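Moving the sewing room, part one

We moved in August, and the sewing room was the last thing I packed and the last thing I unpacked. For weeks the fabric sat in boxes in the hallway and I cut out one skirt on the bedroom floor, which my knees did not enjoy. Now the room is mostly working, so I am writing down what I did before I forget the measurements.

Where the table went

The new room is smaller than the one in Doltley. It has one window, one radiator and a door that opens inward, so there were only two places a cutting table could go. I tried it against the long wall first. It looked tidy, but I could only reach it from one side and kept dragging the fabric around to get at the far edge. After a week I pulled it out into the middle of the room.

I can now walk all the way around. The price is that the ironing board has to be folded up every time. My friend Ilona Gulyás has had hers in the middle for years and told me to do this from the start.

The table is 48 inches long with the leaf down. With the leaf up I can lay out a coat front, but then the closet won't open, so I get the interfacing out first. I have forgotten twice.

Covering the top

The old top was scratched and had a patch of fabric glue on it that caught on anything silky. I didn't want to buy a new one. I sanded the glue down, wiped it off and covered the whole thing in brown kraft paper, pulled tight and taped underneath.

Paper is cheap and you can write on it. I have seam allowances and the odd phone number on mine already. When it gets too messy I'll take it off and put down another sheet. Pins do go through it if you lean on them, so I use weights for most things now.

Then I marked out a grid with tape. A grid helps me more than a printed mat does, since I can see it from across the room and it doesn't curl up at the corners. Big squares are enough for checking that the grain is straight. For anything finer I use a ruler.
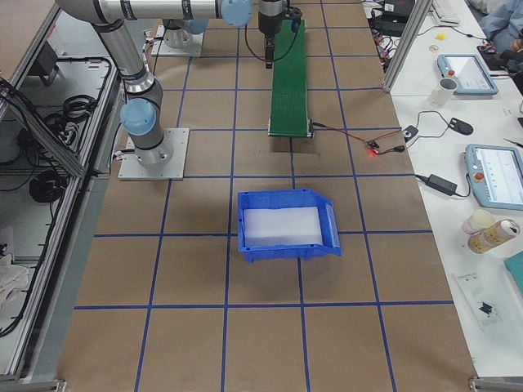
Lights and outlets

The ceiling light is behind me when I cut, so my own shadow falls on the line. I bought a clamp lamp and moved it three times before settling on the window side. Dark thread on dark cloth is still hard after four in the afternoon, and I leave that work for the mornings.

There are two outlets and both are by the door. I run one extension cord along the baseboard to the machine and the iron has the other outlet to itself.

Still to do

The thread rack isn't up. The wall is plaster over something very hard and I've already ruined one drill bit. Sorcha Sheehan is lending me her hammer drill next week.

I also have 9 boxes of patterns to sort. I'd like them by type, but they are by publisher now and I know where things are, so that may wait until winter.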